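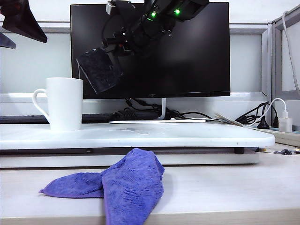
Why does dust come back?

You have been told to dust your shelf. You dust your shelf. A week later somebody tells you to dust your shelf. It feels like a trick, and in a way it is, but the grown-ups didn't invent it. Dust did.

What is dust made of?

Lots of very small bits of other things. Fluff from socks and jumpers. Soil that came in on shoes (yours, probably). Crumbs ground down so fine that even a mouse wouldn't bother. Pollen in spring and summer. Hair from the cat, if you have a cat, and sometimes if you only visited one.

There is also some skin in it. Your skin is always making new layers underneath and dropping tiny flakes off the top. It doesn't hurt and you can't stop doing it, so there is no point being embarrassed. Kings and queens do it too, and they have far more shelves.

Some dust has travelled a long way. Wind can pick up sand from the Sahara desert and carry it right over the sea to Britain, where it comes down with the rain and leaves orange spots on cars. So the next time you wipe a windowsill, be polite. Some of it may have come further than you went on holiday.

How does it get up there?

Dust is so light that it hardly falls at all. Every time you walk across a room, shake a duvet or slam a door (we know it was the wind), the air swirls about and the dust goes up with it. Then everything goes quiet and it drifts down again, on to whatever is underneath. On a sunny morning you can watch it floating in the light from the window. It is there the rest of the time as well. You just can't see it so easily.

Why do screens get it worst?

Partly because you notice it more. Dust on a beige carpet can hide for years, but on something dark and shiny it has nowhere to go. The other part is static electricity. Rub a balloon on your jumper and it will pull at your hair. A television can pick up a little of the same sort of charge, and it pulls at dust. Wiping with a dry cloth can sometimes charge it up even more, which seems unfair.

Who lives in it?

Dust mites. They are related to spiders and have eight legs when they are grown up, but they are much too small to bother you by waving them. They eat the skin flakes and they like beds best. They don't bite. They do make some people sneeze, or make their asthma worse, and that is the best reason anyone has for washing sheets.

Can you get rid of it all?

No. Sorry. You can slow it down, though. Take your shoes off at the door. Use a slightly damp cloth on the shelf, so the dust sticks to it and doesn't just move to the bed. Start at the top and work down. Leave screens to a grown-up with a soft cloth, and never spray anything on them.

Something to try

Put a strip of clear sticky tape, sticky side up, on a saucer. Leave it on a high shelf for 2 weeks and put another on the floor under your bed. Then look at both with a magnifying glass and see which one caught more. Ask before you use the good saucers.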